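Notebook, Aug 31, 2019

Cider vinegar, batch for the Clendorum dressing. Picking up from where Yichen left off on the last page (whose handwriting I can read about half of).

Crocks on the north shelf opened at 9. Smell good on A and C, sharp, a bit of nail polish on B. Not throwing B out yet. Skin on top of A is thick and pale, C thinner and patchy. Stirred C by hand, left A alone. Horácio says stir all of them or stir none, otherwise we can't compare. Fair. Will stir all from tomorrow.

Titration:
- A first run, overshot the endpoint, threw out
- A second run, fine, pink held half a minute
- B fine
- C fine but the burette was dripping at the tap. Greased it. Repeat after lunch.

Indicator bottle nearly empty. Rongrong has ordered more, she thinks it comes with the Plernitton box. Till then use the small one in the fridge door and PUT IT BACK.

Press notes. Ran the leftover fruit through the small press, bag cloth from April, the good one. Got 800 mL of juice off the first squeeze and then almost nothing. Pulp was too coarse. Dehua had the mill set wide for pears and I didn't check. Reset it, milled the cake again, second squeeze gave a bit more but brown and gritty. Kept seperate, labelled "2nd, grit". Don't blend with the first.

Juice tasted sweet, flat, no bite at all. This is the trouble with dessert fruit. Wan (the sharp one from Hongmei's uncle's trees) would fix it but those aren't ready until well into fall. Could cut with crab apple. Ask Hongmei if the hedge behind the lot is worth picking or if it's been sprayed.

Yeast: pitched Flilus at noon. Old packet, opened, clipped shut. Took forever to foam in the warm water, and I nearly gave up and went to get a new one. Foam came up in the end, a thin one. If no bubbles in the airlock by tomorrow night, repitch from a sealed packet and write it down here, NOT on the sticky note.

Afternoon. C titration repeated, matches the morning within a drop or so. So the drip didn't matter much. Still glad I greased it.

B again. Had Rongrong smell it blind against A and she picked B out right away, said "glue". Same word I'd written on the lid. Could be it went sour too early while there was still sugar in it. Or too warm, B is the one nearest the water heater. Moved it to the floor by the door. Should have been there from the start honestly, we've talked about that heater before.

Room was 29 C at three o'clock by the wall thermometer. Too hot for the new ferment. Wet towel over the jug and the fan on low. Yichen is going to see if there's space in the basement, there was last year but then the shelving came.

Strength question. Clendorum want it strong enough to keep on a shelf, and they want it from us in writing. I don't want to put down a number off one morning's titration with a leaky tap. Plan is to do A and C again on three seperate days, two people, not comparing notes until the end. Horácio has volunteered, Dehua has been volunteered.

Also they asked could we strain it through something finer. We can, but it takes all day and the coffee filters clog. Tried the cloth doubled over on a cup of A: still cloudy, fewer bits. Let it settle in the cold for a few days first and pour off the top, that's what Hongmei does at home and hers is clear as tea.

Cleaning. Bucket of 2 scoops washing soda, hot, everything soaked, rinsed till it didn't feel slippery. Press screw needs food grease, the thread is squealing. The blue brush is shedding, found a bristle in the funnel. Binned it.

Bottles: we're short. 900 came in but they're the narrow neck ones and the caps are for the wide neck. Nobody opened the cap box until today, me included. Rongrong is calling the supplier. If they won't swap, corks will do for our own samples but Clendorum won't take corks.

To do
- stir A, B, C, all of them
- check airlock
- grease for press
- wall chart for the mill setting, pears / apples, so this doesn't happen again
- fridge door indicator, see above
- Hongmei re crab apples

Fruit for the next pressing: keep eating apples to half at most, the rest has to be something sour or we get the same flat juice again. Horácio thinks a third. Will try both if there's enough for two jugs. 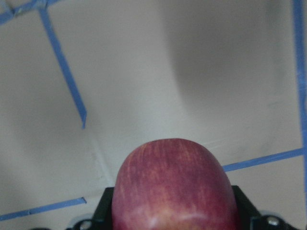 And leave the skins on this time. Peeled lot from the spring was slow to start and we never got any color out of it. Wash, quarter, cut out anything brown, straight into the mill. Yichen has the key to the cold room until I'm back.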